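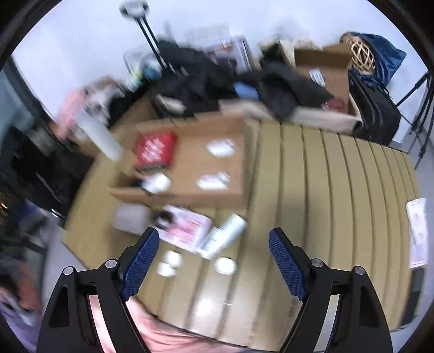 One reader of our kids' page wrote in to ask whether a robot could ever learn to tidy a bedroom floor, and if it could, would it please come to her house first, before Sunday, when her grandparents are visiting.

What a good question! The short answer is that robots are learning, but they need a lot of showing. The long answer is the fun one, so get comfy.

## Fingers first

Think about your own hand picking up a can that has rolled onto its side. You don't plan it. Your fingers open, they go either side, and they squeeze just enough. A robot has to be taught all of that.

One way to teach it is with a hand-held gripper, like the one in the Kilari kit from a company called Prullirex. It has two black fingers with blue textured pads on the inside, and a person holds it and does the job while a camera keeps watch. Later on, a computer studies the recordings (hundreds of them, sometimes thousands) and looks for patterns in how the fingers moved.

## Why so much stuff?

Because real homes are full of it! A tall bottle is nothing like a little round container, and a cardboard box with things already inside is trickier again. Then there are clothes in a heap, which have no proper shape at all - imagine explaining to someone who has never seen a jumper where to grab it.

So the people doing the teaching use ordinary things in ordinary rooms, and they do the same job over and over, moving things a little each time. One set of lessons made with the Kilari has 3067 goes in it. That's a lot of picking up, even for a very messy room.

## Can I try one?

The Kilari is made for grown-up labs and for schools, and Prullirex says it suits kids aged 8 and up with an adult beside them. Keep your own fingers out of the gap between the pads, please.

If your school doesn't have one, try this at home. Take a pair of kitchen tongs, use only one hand, and move 2 things from the floor into a box. Now try a sock, then a pencil. Which was hardest? Write and tell us - we'd love to know your favourite.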